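Clurkby Finger Pad Set
For hand-held two-finger grippers
Supplier: Kokkonen Equipment, Salska
Status: supply suspended for early stock; replacement stock available
Notice issued: Sep 20, 2018

The Clurkby set provides replacement inner pads for hand-held grippers used in small-object handling work. Customers holding stock purchased before August should read the safety notice on this page prior to further use.

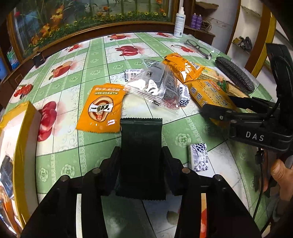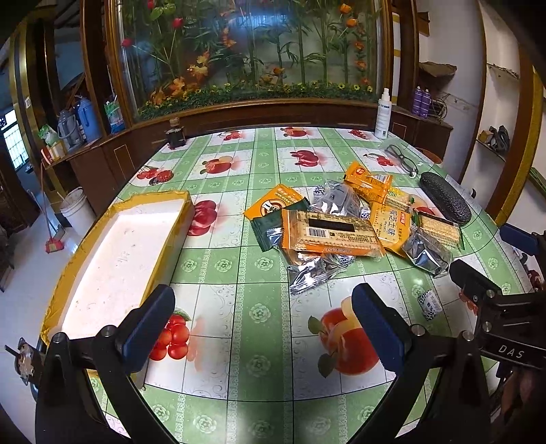
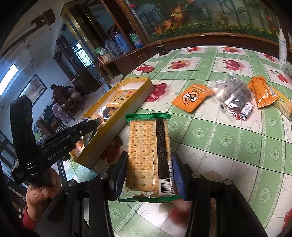
Hand-held grippers in use at a table of packaged snacks. Third picture: a clear-wrapped cracker packet clamped between the fingers.

Safety notice: pad separation

Kokkonen Equipment has received reports of pads lifting from the finger at the lower edge. A lifted pad may allow a smooth-wrapped item to rotate or drop during a grasp. In one case, reported by the Rimness training centre, a pad came away completely and lodged in the pivot linkage. The finger could not be opened until the linkage had been dismantled. An operator received a minor pinch injury while attempting to free it by hand.

The fault has been traced to incomplete curing of the adhesive layer. The affected production run comprised 200 sets, of which 143 have been recovered. Holders of the remaining sets are asked to contact the Salska service counter.

Required action

Withdraw affected sets from use. Inspect both pads for gaps, lifted corners or a change in colour along the bond line. Where a pad has entered the linkage, disconnect any power or data cable and keep fingers clear of the pivots. Do not lever the jaw open with a tool. Return the gripper to a service centre for clearance.

Replacement sets are supplied at no charge, including freight both ways. Proof of purchase is not required.

Replacement stock

Pads in the replacement stock are bonded under a revised curing program. Each set is tested over 100 closing cycles before dispatch and bears a grey label on the inner sleeve.

Contents: one pair of pads, cleaning wipe, fitting instructions
Fitting: bonded, clean dry surface only
Minimum curing time before use: 5 hours
Storage: sealed sleeve, away from direct sunlight

Enquiries and returns: Service Counter, Kokkonen Equipment, Salska. Please mark parcels "Clurkby pad return".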